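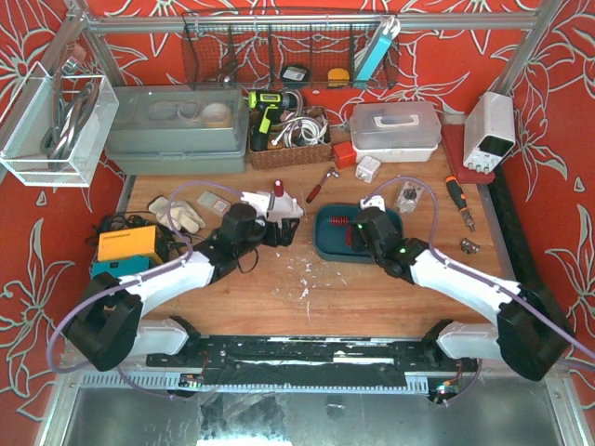
The Devholm service notes say the wrist camera should be checked before the joint zeros, and a reader of last term's handout objected to that order: a camera offset measured on an arm with a bad zero has to be measured again. The objection is correct. The order below has been changed.

Unit 8. Setup and upkeep of the two-arm spring cell

1. Rail and bases
Check the rail bolts with power off. Push each base sideways by hand. Any play at the rail shows up at the gripper several times larger. Retighten from the center outward.

2. Cables
Move each arm slowly through its full reach and watch the cable. It must not pull tight at the wrist or drop between the upper segment and the shoulder. Leave slack at the elbow and tie at the base only.

3. Joint zeros
Run the Lastow zero routine, left arm first. Accept the result if three runs in a row agree. If they do not, return to section 1 before changing anything in software.

4. Finger pads
Wipe the pads with a dry cloth. Replace both pads of a gripper together, even if one looks good. After replacement, set closing force to 70 percent and raise it only if the part slips. Too much force tilts a coil spring in the grip.

5. Wrist camera

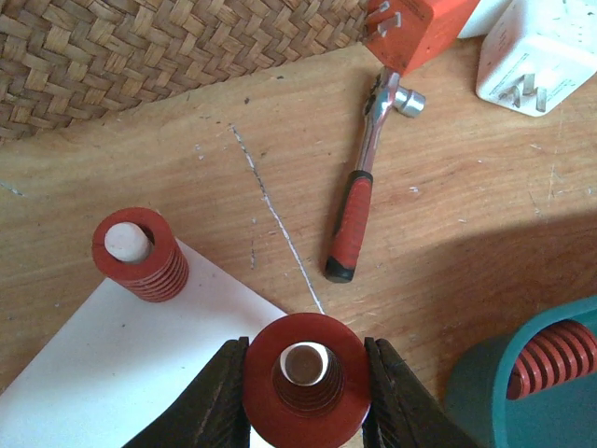 The offset is the distance between where the camera places a part and where the fingers close on it. Measure it with a spring already gripped, then with a second one standing free, and compare. The two readings differ mainly because of height: a spring clamped between the fingers sits close to the lens and looks large, while the one upright on the white sheet looks much smaller, although the program treats them as the same part. Enter the working height for each location separately. A part lying on its side, as in the teal holder, needs its own pick angle and must not share the upright entry.

6. Log
Record pad changes, zero results and camera offsets in the Yagi sheet. The pads used in this course are inspected every 124 cycles.

Reading for next time: Vodance controller manual, chapter on fault codes.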